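Small news out of a small place

I have been meaning to write up the business with the Araya church roof since December, and I kept putting it off because I wanted to see if any of the bigger outlets would get to it. They haven't. The diocesan newsletter gave it one paragraph, and the regional paper ran a photo of the bell tower with a caption that got the name of the parish wrong. So I'll put down what I know.

Araya is a village on the hill road above Pekau. The church dates to 1753, at least the oldest part does, and it is the only Orthodox church on that side of the valley. On Sundays and feast days it used to hold 60 families. It holds fewer now. Most of the young people have gone down to the city or out of the country, and what's left is mostly grandparents and the families who work the orchards.

The mosque is at the bottom of the same road. It was built much later, and the people who pray there are mostly from families that were moved up from the plain when my father was a boy. The two communities have shared a water line and a school all that time. I wouldn't say they were close. People bought and sold from each other and went to each other's funerals, and stood outside.

The storm came through a little after four in the morning. It took the north side of the church roof off, and a good part of it landed in the lane. The rain went straight in on the icon screen and the floor. By the time the priest got there with a flashlight, there were already men from the lower road inside, carrying things out. They had heard the noise from the mosque, where a few of them were up early to get the stove going before prayers.

They took the icons down the hill wrapped in blankets and put them in the mosque's storeroom, which was dry and had a lock. The books went too, and the vestments. The key was given to the priest that same morning. Nothing was lost except two hanging lamps that had already been smashed.

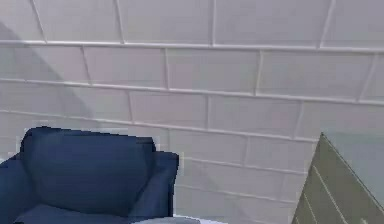 I got most of this from Zinash Tesfamariam, who taught at the school for years and knows everyone on both ends of the road. She was there by first light. She told me there was no meeting and no discussion about it. One man took hold of the table and another man took the other end. She also told me that the imam asked before anyone touched the altar, and waited outside until the priest came and did that part himself.

For the next seven weeks the congregation held its services in the school hall. The hall is also where the mosque runs its Friday lunch for the older people, so there was some juggling of tables and chairs. There was one argument over candle wax on the floor. I mention it because the newsletter made the whole thing sound like a greeting card, and people who live there read that and rolled their eyes. There was an argument, somebody scraped up the wax, and the next week there was a sheet down.

The roof money is the part I think deserved real coverage. The insurance paid for very little, and the heritage office sent a man who took measurements and has not been heard from since. A collection was taken up on both ends of the road. The list was posted on the school door with names and no amounts, and there were 100 names on it when it came down. I am told 53 of them were from the lower road. Grinetti, the timber yard in Pekau, let the beams go at cost and delivered them on two trips when the lane was still half blocked.

The roof was closed up before the worst of the winter. The plaster inside is still bad, and the floor near the north wall will have to come up at some point. The icons went back up the hill on a dry afternoon, carried by more or less the same people. Two of them need a restorer, and the nearest one anybody trusts is in Kovine and has a long waiting list.

I've had a couple of emails asking why I bother with stories like this when there is so much going on elsewhere. There is a lot going on elsewhere, and some of it is an hour's drive from Araya. Last spring a shop in the next valley had its windows broken over a rumor about a cemetery wall, and that made the national news for three days running -- with a map. I don't say it shouldn't have. But I know people abroad who think of our whole district as that one shop window, and they have cousins in Araya.

If you want to help with the plaster, the parish is still taking donations, and so is the school office, which passes them on. Zinash says to write "roof" on the envelope even though it's the walls now, because that's the name of the account. I'll post again when the restorer gives them a date.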